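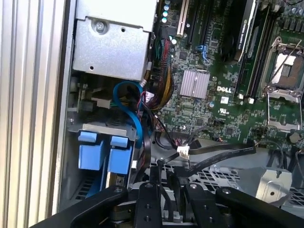 Inside the Workstation: Gallery

The Banthorpe Computing Collection holds more than 300 desktop machines, peripherals and manuals donated by households, schools and small businesses in the district. The collection is housed in the former Totamlow telephone exchange, a brick building completed in 1928, and is open to the public by appointment.

Most visitors know these machines only by their cases. The gallery on this page is concerned with the interior of one of them, a Dell workstation with its side panel removed. The notes were prepared by Delia Sosa, Collections Officer, and reviewed by Hipólito Carrasco, who teaches the hardware repair course at the Orellana Centre.

Notes to the picture

Power supply. The plain silver box at the top of the chassis. Its housing should never be opened by students or visitors, even when the machine has been unplugged.

Drive bays. Two blue plastic tabs mark the drive carriers. Coloured tabs of this kind help a technician find the parts that are meant to be handled.

Data cable. The bright blue SATA cable loops below the power supply and passes behind the drives. SATA took the place of the wide, flat ribbon cables found in many of the older machines in the collection.

Wiring. Red, black, yellow, green and blue wires come down in a thick bundle towards the board. In a standard desktop supply, black is ground, red carries five volts and yellow carries twelve. Some manufacturers departed from the standard, and the service manual should be consulted before any colour is relied upon.

Motherboard. The large green board carries a white expansion slot near the top, with a short column of small capacitors beside it. Our conservation staff check capacitors for bulging or leakage whenever a machine is assessed.

Heatsink. The square of fine silver fins near the centre of the board covers a chipset. Dust is removed from fins with a soft brush and low suction.

Viewing the collection

Open-case viewings are held in the Fikus Room on the ground floor. Groups are limited to 5 people so that everyone has a clear view of the bench. Bookings should be made at least one week in advance through the front office, and school groups must be accompanied by a teacher.

Visitors are asked not to touch exposed circuit boards. Wrist straps are supplied to students enrolled in the repair course and are to be returned at the end of each session.

Donations

The collection welcomes offers of desktop computers in complete or near-complete condition, together with any manuals, discs or receipts. Donors should remove personal files before delivery. Where this is not possible, please tell the front office in writing, and the drives will be stored separately until they have been erased.

The next intake of donated equipment will take place in September. Monitors cannot be accepted at present owing to limited shelf space.

Page last revised 2021-11-02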